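Gripper Comparison Program: Frequently Asked Questions

Last revised Nov 30, 2022

The Prumance Testing Laboratory compares grippers, arms and controllers on behalf of manufacturers, integrators and university departments. The questions below are those most often put to the laboratory by prospective participants. Questions not covered here may be sent to the program office.

Scope of the program

Who may submit a gripper?

Any manufacturer, distributor or research group may submit a gripper for comparison. The submitting party must hold the right to publish results for the unit. Prototypes are accepted, provided that the design is frozen for the length of the test period.

Which types of gripper are covered?

The program covers two-finger parallel grippers, suction grippers and multi-finger hands. Results are reported separately for each type. A multi-finger hand is not ranked against a parallel gripper, even where both have completed the same tasks.

Does the laboratory test arms and controllers separately?

Yes. Arms and controllers are assessed under the Joreo protocol, which has its own application form. Applicants who wish to have a gripper and a controller assessed together should state this in their first letter, as the bench time is booked differently.

Applications and fees

How is an application made?

Applications are made in writing to Anouk Stevens, Program Coordinator. The application should include a wiring diagram, a mounting drawing and the current version of the control software. Incomplete applications are held for 40 days and then returned.

What does it cost?

There is a registration fee of 500 euros per unit. Bench time is charged by the day and is quoted after the application has been reviewed. University departments pay the registration fee only.

When is the next intake?

The next intake opens in March. Units should not be shipped before a bench date has been confirmed in writing.

Test procedure

How many trials does each gripper complete?

A full comparison consists of 84 grasping tasks, each repeated 10 times. The task list is issued to participants when the bench date is confirmed. It includes rigid parts, soft goods and thin items lying flat on a surface.

May participants adjust settings between tasks?

Force and speed limits may be adjusted once, after the warm-up session. Further changes are recorded and appear in the report. A participant who replaces a finger pad during testing must notify the bench supervisor, Jelle Van Rooij -- a replaced pad means that the affected tasks are repeated.

Are the tests recorded?

All sessions are recorded from a fixed overhead position and from a small camera at the wrist. The wrist view is the one used to settle disputed grasps. Participants receive both recordings for their own unit and none for the units of others.

Which controller is used?

Grippers are run on the Prokik reference controller unless the submitting party requires its own. Where a proprietary controller is used, the report says so on its first page.

On the bench

What does the wrist camera record?

The view is circular and very wide. It takes in the fingers of the hand under test together with much of the surrounding bench, including cabling and equipment that play no part in the task. Fingers close to the lens may appear blurred. Reviewers are asked to bear this in mind when judging contact between a finger and an object.

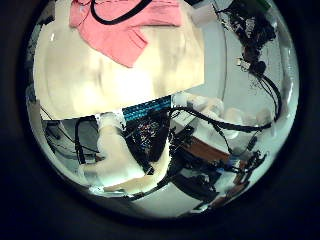

Results and appeals

When are results available?

A draft report is sent to the submitting party first. Comments are accepted for ten working days, after which the report is final. Reports are signed by Veerle Dewulf, Head of Testing.

Can a result be appealed?

An appeal may be made on a single task or on the full comparison. Appeals are heard by Kristof Nijs, who takes no part in the original tests. The wrist recording for each contested task is reviewed again from start to finish, and the decision is given in writing.

May results be used in advertising?

Results may be quoted with the report number and the date of testing. Partial scores may not be quoted without the overall score -- this applies equally to distributors and resellers.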